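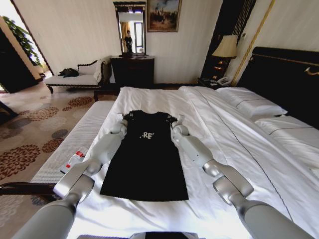
Fig. 1. Head view, both grippers at the shoulders of the dress.

Unit 5: What does the planner know? Vendors quote fold success. Ask first how "folded" was scored – and by what.

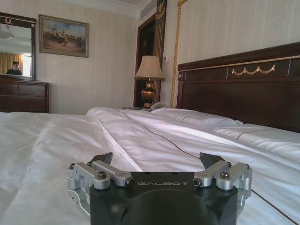

Othmane Zaki objects that a wrist view earns its bandwidth if it corrects grasp pose late. Fine, but show me the ablation.

Black cloth on white is easy segmentation. Layers are harder.

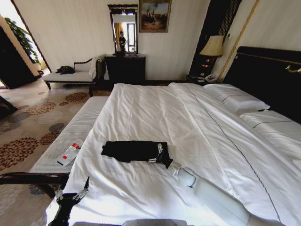 Fig. 3. Folded black cloth, head view.

A mask gives outline, so two layers can pass for one. Read the Holow notes before lab

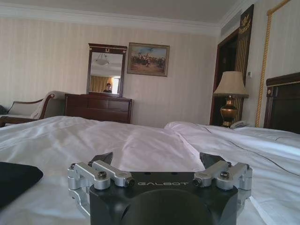 and list every state your controller assumes without measuring.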